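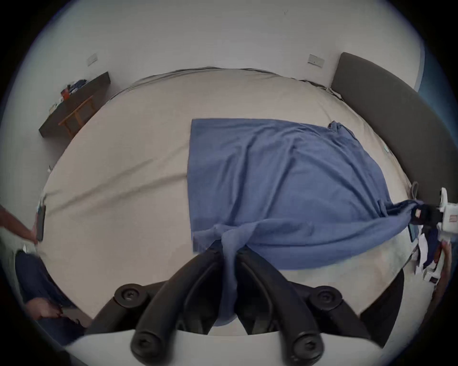

Waldemar Malinowski wrote:
I do not agree that the second side is weaker. Please play it two times before you decide. The first time I also thought the songs were too slow for Rornholm, but they are a hardcore band who always liked slow parts. Listen again to the old split tape with Clundano, it has the same heavy ending.

meifang_b
I played it four times, Waldemar. The riffs are good, I never said they are bad. My complaint is the drums. On the demo the snare was sharp and a bit ugly, and now it sounds like a cardboard box. Who mixed this?

selimthorpe_kid
They did it themselves in the practice room in Selimthorpe, same as before. It says so on the insert. I like the drums. You can hear the room.

meifang_b
You can hear the room, yes, but I would like to hear the drummer.

Waldemar Malinowski
The vinyl is better than the download for this. My copy is number 21 of 500. I paid by post and it took a very long time to come, with one corner bent, but I will keep it.

oldtapes
Are there any left? The label page only says "soon" and it has said this since February.

selimthorpe_kid
Ask at the merch table. They had a box of 50 with them at the Mao show. Shirts too, but only small sizes when I got there.

Posted 11 October 2017
oldtapes
Thanks. Was that the show where Clundano played first? I wanted to go but the last bus leaves before the main band starts.

selimthorpe_kid
Yes. Clundano were tight but too short, I think six songs. Rornholm played the whole new record in order and then "3570" for the encore, and everybody shouted the number part.

meifang_b
"3570" is still their best song and it is two years old. This is my point exactly.

Waldemar Malinowski
It is a great song, but a band cannot write it again every year. The last track on the new one is more brave. The singer almost speaks, and the bass is alone for a whole minute.

meifang_b
A minute is long when I am waiting for the guitar to come back. But all right, I will try the vinyl if somebody sells me one at a normal price.
Meifang Bai

oldtapes
Get in line please, I asked first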